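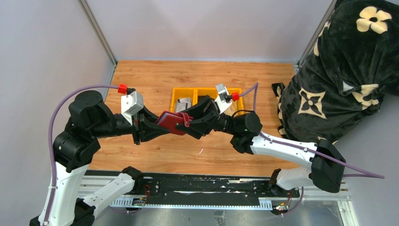
Last modified 4/22/26

3. Cell Setup and Upkeep

3.1 Mechanical layout

The Litholm cell is a two-arm station used for small-item handling. Both arms ride on a linear rail track that runs along the front of the work surface, with one arm at each end. Figure 1 shows the pair holding a red wallet between their grippers over the middle of the surface. All handoff tasks described in Section 4 take place in this central region, where the two grippers can meet without either arm reaching full extension.

The rail is fitted with a toothed rack on its front edge and a black central cover. Before each block of trials the carriages are moved to their end positions and locked. Trials run with the carriages unlocked were excluded, as small shifts of the base could not be told apart from errors in the arm joints.

Figure 1. The Litholm cell with both grippers on a wallet. The white modules on the forearms are the cameras. A divided yellow tray stands behind the grippers.

3.2 Cameras and cabling

Each forearm carries one camera module. The cable plugs into the module through a red connector and is then led away in a wide loop. The loop length was set by trial. With a short loop, wrist rotation pulled on the connector and the image stream dropped out; with a long one, the cable caught on the elbow housing during folding motions. The length now in use allows full wrist travel and keeps the cable clear of the gripper fingers.

Connector wear was the most common fault in the cell. Over 2630 logged episodes, dropped streams were traced to the left connector more often than to the right. We attribute this to the left arm doing most of the picking from the tray, a motion that flexes the cable near the plug. The left cable was replaced in September and the loop was re-tied at the same link. Episodes recorded before the replacement were kept if both streams were complete from start to end, which left 1052 episodes from that period.

3.3 Routine checks

Checks are run by the operator on shift using the Honkanen service sheet, adapted for two arms. The sheet covers the following steps in order:

Power on with both grippers open and no object held.
Confirm that the status lights on the motor housings are green.
Move each joint through its range at low speed and listen for grinding.
Close each gripper on the gauge block and record the reading.
Pull lightly on each red connector. Reseat it if it moves.
Inspect the small wire connections at the rail for loose leads.
Brush out the rack teeth.

A gripper reading that differs from the stored value by more than 2 counts leads to a new zero. If the error returns on the same shift, the finger mount is removed and its screws are tightened to the value on the sheet. Finger pads are changed every 8 shifts whether or not they look worn.

3.4 Calibration after repair

Any work on a wrist or camera mount is followed by a new hand-eye calibration of that arm. The other arm is not recalibrated, but the transform between the two bases is checked with the Plorena fixture, a rigid bar that both grippers hold at marked points. If the joint currents rise when the bar is held still, the two arms disagree on its position and the base transform is solved again.

Soft items such as the wallet in Figure 1 are a poor test of this transform. They bend under small position errors and hide them. For this reason no handoff data were used to tune the calibration. The Vimcombe logger stores the calibration file with each episode, so that data taken before and after a repair can be separated.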